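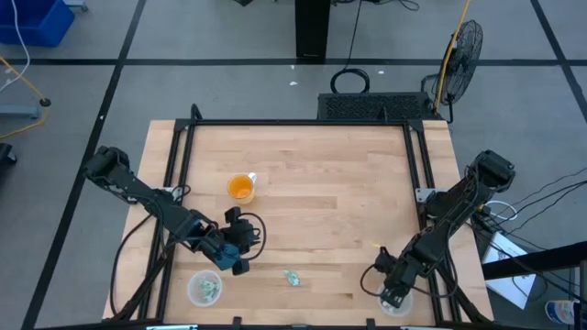

*Two arms, two bowls, a mug and one wrapped piece in the middle of the table.*

# Workshop tips: teaching the arms to handle small wrapped things

If you're new to the Tremora bench, welcome! Small wrappers are my favourite thing to teach, because your own hands get better at it so quickly. These are the notes I wish I'd had in March, with extras from Pouran Rashti and Tài Văn, who have both driven far more of these than I have.

## Before you touch the controls

- Do the whole job once with your own fingers, slowly. Watch where you pinch and which way your wrist turns.
- Decide which arm takes which side and stick to it for the whole batch. Swapping halfway makes for muddled demos.
- Sit so your elbows are supported. A tired shoulder shows up in the recording as a wobble.
- Keep loops of cable away from the grippers. Run both arms through their full reach before the first take.
- Mugs and other tall things belong toward the back, if the task lets you choose.

## Picking up

Come in from above and stop. Really stop! Half a second of hovering is plenty, and it gives you time to check the wrist view and fix your angle before you go down. Tài turns the gripper first and lowers second, never both together, and his demos are lovely to watch.

Aim for the fat part of the wrapper. If you only catch a crinkled corner you may get it off the table, but it'll swing, and then you're chasing it all the way to the bowl.

Open the fingers a bit wider than you think you need. With crumpled packets the outline is never even, and a fingertip that lands on top will just push the thing along the wood. 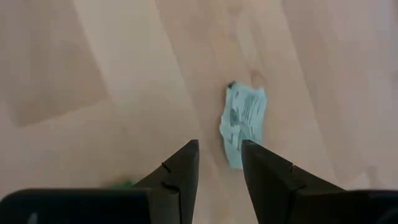 *Wrist view: right fingertip over the lower corner of the packet. Shift across a little before closing from a spot like this.*

If you're lined up badly, lift, shift and come down again. Don't drag. Pouran keeps takes with one clean correction in them (I used to bin mine) and I've come round to her way, so long as the fix is calm and deliberate.

## Letting go

- Lower toward the bowl before opening. Light wrappers drift when you drop them from high up.
- Open, pause, then lift straight up. Wrappers love to cling to one finger.
- Watch your other arm! It's so easy to forget it while you're staring at the bowl.

## Keeping a batch useful

We do 50 takes to a batch, with a proper stretch every 6. Move the wrapper somewhere new each time, and turn it too. Try it near the edges of your reach and up close to the bowl.

Write down the odd ones as they happen. Mine say things like "take 227, grabbed twice, fine" and that's all Marjan Nikzad needs when she sorts the recordings.

Spare gripper pads are in the Curkora drawer, second from the top.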